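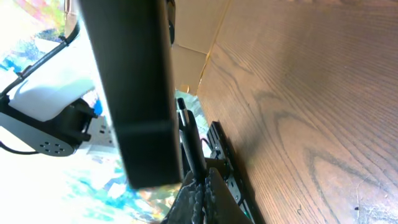
Figure 3. Wood-grain surface of a work table, with folded cardboard near its edge.

4.2 Permanent objects on shared tables

In the previous section we discussed the objects that people bring to a table and take away again in the same visit. This section concerns the second group, which we call permanent objects. By this we mean things that stay on or beside a table for so long that the users no longer think of them as placed there by a person. In our material the two most frequent are packaging cardboard and the power strip.

Cardboard was the easier of the two to study. Boxes arrive with new equipment, are opened on the table, and then are folded only in part. Several participants told us that a box is kept "in case we must send it back." Wenceslao Cisneros, who managed the rooms at Sollcombe during the study, had a rule that all packaging should leave the room within 7 days. The participants knew this rule well and could repeat it, but they understood it as a rule for empty boxes. A box with some foam or a manual still inside was, in their view, a different case. We find this distinction important, and we return to it in Section 5.

The surface itself also has influence on what remains. Tables with a strong visible grain were described as "nicer" and "more like at home" in the interviews, and the participants at Sollcombe said that they wiped them more often than the plain gray tables at Ocampo. However, wiping does not mean clearing. Anikó Hegedűs noted in her field diary that people wiped carefully along the side of a cable and lifted it only when something had been spilled. On a patterned surface small dirt is also more difficult to see, and two participants mentioned this as an advantage.

The power strip presents a different problem. It is needed by everybody and it belongs to the table more than to any person. When the sockets in the wall are far away, the strip moves up from the floor to the tabletop, where the plugs are easy to reach, and after this it very seldom goes down again. From 222 diary entries about cables, the greatest part was concerned with the same question — who may unplug what. Unmarked black plugs were left alone, even by people who were quite sure that the device at the other end was not in use. Fergus Crichton proposed a simple label system in July, and it was followed at Plikeck but abandoned at Sollcombe when the first labels became loose. 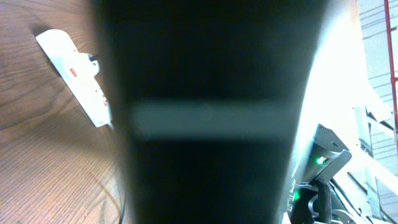 Should a power strip be kept on the tabletop or under it?
Under the table is better for most rooms, if the strip is fixed to the frame and the switch can be reached without kneeling. If this is not possible, the back edge of the tabletop is the second choice, away from the place where people drink or write.

We tested the first arrangement in one room at Plikeck, with a tray mounted below the back edge. The users accepted it quickly for devices that stay connected all day. For phone chargers they did not accept it, and a second strip appeared on the table before the end of the period. A similar result was reported to us by Iraís Solís from her own rooms in Sotum, where the tables are older and have no frame suitable for a tray.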